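Lecture 7 - Pose estimation for hand-held grippers (handout)
Module: Perception and Control Software, Brilton

Read before the lab. Bring your own laptop, the shared ones still have the old toolchain on. Last year's notes are no use for section 3, the conventions changed.

1. Where we are

Last time: camera model, intrinsics, why a wide lens needs its own model and you can't just bolt two radial terms on a pinhole. This time: where is the gripper, in which frame, at what time. Next time: turning a recorded path into something a controller can follow.

Keep three questions apart, people mix them up in the coursework every year:
- where is my camera in the room
- where is the other gripper relative to my camera
- how open are my fingers

Different software for each, different failure for each.

2. Frames and notation

World W, camera C, tag T, tool tip P. T_CT means tag pose seen from the camera. Read right to left when you chain them. So:

T_WP = T_WC * T_CT * T_TP

T_WC comes from the tracker (visual-inertial). T_CT from the tag detector. T_TP is a fixed offset, from the calibration file. Fixed as long as nothing has been knocked. If the offset is wrong by a small rotation the tip error grows with the distance from tag to tip, so check the rotation first and the translation second.

Quaternions: our code is x y z w. The Funo library is w x y z. Half the bug reports come from this. Write a test, one pose, rotate a point by hand, compare.

Units are metres and radians everywhere in code. Degrees only in plots.

3. Tag detection

Steps, in order:
a) undistort, or detect in the raw image and undistort the corners only. We do the second. Faster, and you dont smear the edges by resampling.
b) threshold, find quads
c) read the bits, check against the dictionary
d) refine corners to sub-pixel
e) solve for pose

Step b is where a wide lens hurts. Straight edges bow towards the rim of the image so a quad finder that wants straight lines will drop a good tag. Options - loosen the line fit, or rectify a patch round the last known position and search in that. The Utgate code does the patch version, see patch_search in the lab folder.

Step e has two solutions for a small, nearly face-on tag. Both reproject well. The wrong one looks like a flip, the tag tilts the other way for a frame or two and comes back. Fixes:
- keep both, pick the one closer to the prediction
- reject when the ratio of the two errors is near 1
- use more than one face if you have them

Do not average the two. Someone does this every year.

Side length: measure the printed square, black edge to black edge, not the white border. Wrong side length scales the whole translation and leaves the rotation looking fine, so it is easy to miss.

4. Timing

Video and inertial data have separate clocks. Offset gets estimated once at the start of a session from a short shake. Drift over a session is small but not zero, so run the check script at the end as well.

Lab data set from Midtbø: 2302 frames, tag found in 915 of them. Sounds bad. Most of the misses are frames where the other gripper is out of view altogether, so the raw rate tells you little. Work out the rate over frames where the tag is in view, that is the number I want in your report. You will have to label a sample by hand. 80 frames is enough.

Gap filling: short gaps, interpolate position linearly and rotation with slerp. Anything over 24 frames, leave the gap. Mark it invalid and let the planner deal with it. A smooth curve over a long gap is made-up data and it will get learned.

5. Finger opening

Simplest part. Fixed region of the image, the fingers are always in the same place relative to the camera. Find the finger edges, lookup table to width. Needs a fresh table if the pads are changed. Watch for saturation, bright stuff between the fingers pulls the edge inwards.

6. Two grippers at once

Each gripper's camera runs its own tracker, so each has its own W. Two maps, not the same origin. To get one relative pose you need either a shared map or one camera seeing the other's tag.

Second gripper and its tag, both views:
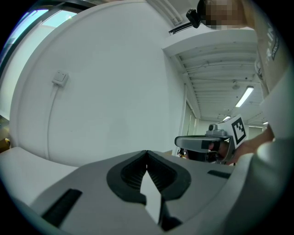
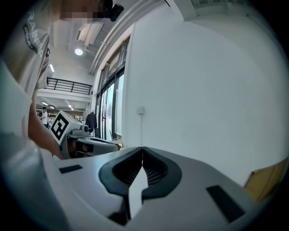

The tracker wants texture and the detector wants contrast, and a room rarely gives you both. Feature count goes down when you turn towards a plain surface, the map gets thin, and the inertial part has to carry you until something better comes into view. Both views have a big stretch of plain white wall with little on it for a corner detector apart from the small fitting and the thin line running down from it. The second also has tall bright windows, good strong edges but they are a long way off, so they fix rotation well and translation badly. Same with ceiling lights. Remember also that anything on your own gripper body moves with the camera. Mask it out, or the tracker will decide you are standing still. The person holding the other one is moving as well, so features on a T-shirt should fall out as outliers. Check that they do. Printed lettering is very attractive to a corner detector.

Mask file: one per camera, painted by hand, white = keep. If you swap the lens, repaint it.

7. Lab tasks

i) Run the detector on the set as supplied. Save poses, save both solutions, save both errors.
ii) Plot the error ratio against tag size in the image. Where would you put the threshold, and why there.
iii) Turn the mask off, rerun the tracker, overlay the two paths. One paragraph on the difference.
iv) Swap the side length for one that is ten per cent too big. Which plots change and which dont.
v) Write the gap filler. Unit tests for: no gap, gap at the start, gap at the end, gap longer than the limit.

Hand in code and a two page report. Plots need axis labels and units, I will send them back otherwise.

8. Common errors when running it

"no quads found" on every frame - you loaded colour where it wants grey.
Path is mirrored - image y goes down, yours goes up.
Path is fine then jumps - relocalised to the wrong part of the map. Look at what was in view just before teh jump.
Tracker never starts - not enough movement in the first few seconds of the clip. Try a later start frame.

Reading for next time: chapter on time parameterisation, skip the proofs. Lab is open until 5 pm, the March deadline stands.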